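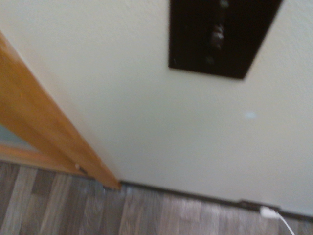
크림색 벽에 걸린 짙은 색 액자, 왼쪽은 나무 문틀

찾으시는 상품을 입력하세요 검색
홈 | 액자 | 벽걸이 용품 | 몰딩 | 상품후기 | 문의

Kitska 다크 브라운 벽걸이 액자

안녕하세요, 액자 가게 Dodetti입니다! 오늘은 제가 정말 오래 붙들고 고른 액자를 올려요. 저는 원래 밝은 오크색만 고집하던 사람인데요, 크림색 벽에 거의 검정에 가까운 갈색을 걸어 보고 나서 마음이 싹 바뀌었어요. 벽이 연하니까 액자 하나만 있어도 허전하지 않더라고요. 특히 꿀색 나무 문틀 있는 집! 문틀이랑 색을 맞춰야 하나 고민하시는 분들 많은데, 저는 아예 확 어둡게 가는 쪽을 권해요. 비슷한 나무색끼리 어설프게 붙여 놓으면 오히려 서로 탁해 보이거든요. 바닥이 회색 나무무늬여도 괜찮아요. 벽이 가운데서 다 받아 주니까요 ㅎㅎ

사이즈는 긴 변 60cm 한 가지예요. 더 큰 걸 찾으시는 분은 Fuchs 라인을 보시면 되는데, 그쪽은 벽에 앵커를 박으셔야 해서 전세 사시는 분들은 좀 망설이시더라고요. 이 제품은 뒷면에 고리가 두 개 달려 있고 못 하나로도 걸려요. 다만 문 여닫을 때마다 조금씩 돌아가는 게 싫으시면 두 개로 거세요. 저희 집은 하나로 걸었다가 결국 하나 더 박았답니다.

앞판은 유광이에요. 이 부분은 꼭 읽고 주문해 주세요! 빛이 꽤 비쳐요. 어두운 그림을 넣으면 조명이나 맞은편 물건이 희끗하게 떠 보일 수 있어요. 저는 그 반짝임이 좋아서 그냥 쓰는데, 싫으신 분은 주문할 때 요청란에 '무광'이라고 적어 주세요. 무광 앞판은 준비하는 데 3일 더 걸립니다.

걸 자리는 문틀에 바짝 붙이지 마시고 50cm쯤, 아니 그냥 딱 50cm 띄우세요. 자로 재세요 (제가 눈대중으로 했다가 벽에 구멍만 늘렸어요). 높이는 서서 봤을 때 그림 가운데가 눈에 오면 되고요, 소파 위라면 좀 더 내려도 예뻐요. 못 박기 전에 같은 크기로 종이를 오려 붙여 놓고 하루 지내 보시는 것도 추천해요. 아침에 볼 때랑 밤에 볼 때 느낌이 은근히 다르거든요.

안에 넣을 그림은 따로 판매해요. 요즘 제일 많이 찾으시는 건 Lieselotte Steinbach 작가의 식물 드로잉인데, 종이색이 살짝 누래서 이 갈색 테두리랑 참 잘 어울려요. 처음에 80장만 들여올까 하다가 욕심내서 400장 들여왔으니 당분간 품절 걱정은 없으세요!

청소는 마른 천으로만 해 주세요. 유리 세정제는 테두리에 닿지 않게 천에 먼저 뿌려서 쓰시고요. 벽걸이용 못과 수평 맞추는 스티커는 Jillel 제품으로 상자에 같이 넣어 드려요. 월요일은 포장을 쉬어서 일요일 밤에 주문하신 건 화요일에 나갑니다. 사이즈나 색 고민되시면 벽 사진 찍어서 문의란에 올려 주세요, 제가 직접 보고 답 드릴게요.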